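Hosting a Family Party at Home: Table Linens, Spills and Cleanup

Filed under: Party Planning, Kitchen Tips

Most of the work for a graduation lunch or an anniversary dinner at home happens at the table. The food gets planned weeks ahead and the table gets ten minutes on the morning of the party. The tips on this page cover the linens, the spills and the cleanup. They will work for any sit-down meal with up to 40 guests.

The Week Before

Take out every tablecloth you own and open it all the way. Stains that were invisible when the cloth went into the closet can turn yellow by the time you need it. Wash anything doubtful now so there is time for a second wash.

Measure your tables. A 60-inch round seats eight adults, and a 6-foot folding table seats six comfortably or eight if some of them are children. For a sit-down meal, let the cloth hang 8 to 12 inches on each side. Longer than that and it ends up in people's laps.

Iron cotton cloths while they are slightly damp. Cotton takes a hot iron, 400 degrees if yours shows the temperature. Polyester needs a low setting and should be tested on a corner first. Roll ironed cloths around a cardboard tube and stand them in a closet. Folding puts the creases right back in.

If a cloth still has a ridge down the middle on the day, mist it with water once it is on the table and smooth it outward with your hands. Give it an hour before you set out plates.

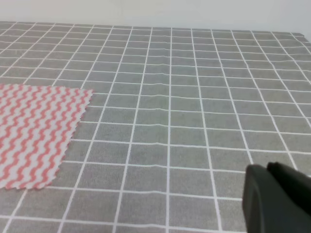
A gray grid tablecloth with a red-and-white zigzag cloth on top.

Prints hide more than solids do. For a buffet with sauces, use the print. Save the white cloth for the cake table, where the worst that can happen is frosting.

The Morning Of

Set up in this order:

1. Wipe the bare tables and let them dry.

2. Lay a felt pad or an old flannel sheet under the cloth. It keeps the cloth from sliding and quiets the dishes.

3. Put on the cloth and check the hang from both ends of the room.

4. Stack a few cleaning cloths within reach of the buffet, out of the way of the serving spoons.

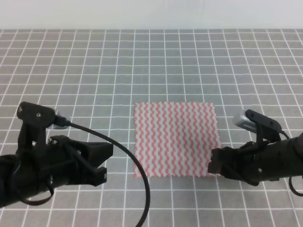
5. Place the centerpieces, then the plates, then the glasses.

6. Put trivets down wherever a hot dish is going. Do this before guests arrive, while you still remember which dish goes where.

7. Line two trash cans, one for trash and one for cans and bottles, and label them in large letters.

Spills During the Meal

Blot, don't rub. Press a dry cloth straight down, lift it, and move to a clean part of the cloth. Keep going until nothing more comes up.

Red wine or grape juice: Blot, then cover with salt. Brush it off after the meal and rinse the back of the fabric with cold water.

Gravy and butter: Lift off the solids with a spoon. Sprinkle with cornstarch and leave it alone until the guests have gone home.

Candle wax: Let it harden completely. Scrape with a dull knife, then put paper towels on both sides and use a warm iron. Change the towels as they fill up.

Coffee: Cold water as soon as you can get to it. Milk in the coffee means you will need detergent as well.

A fresh napkin laid over the wet spot will get you through dessert.
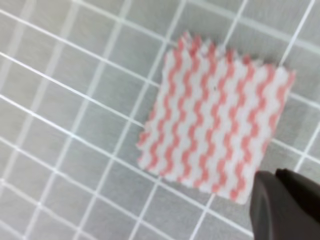

Whatever you put on a stain, check that it has come out before the cloth goes in the dryer. Heat sets most of them for good. If there is still a shadow, soak overnight in cool water with a scoop of oxygen bleach and wash again.

Cleaning Up

Scrape and stack in the kitchen, away from the table. Shake the cloths outside before they go near the washer, and feel along the folds for forks. I have found two in the lint trap.

Wash table linens apart from kitchen towels, which carry grease. Skip fabric softener on anything you use for wiping, as it makes the cloth less absorbent.

Reader Tips

Myung-ja Maeng writes that she pins a paper tag to each tablecloth with its size and the table it fits, and no longer has to unfold four of them to find the right one.

Suqin Mao uses binder clips under the table edge for outdoor parties. The large size holds on a folding table even in a March wind.

Next on the list: how much ice to buy, and where to keep it.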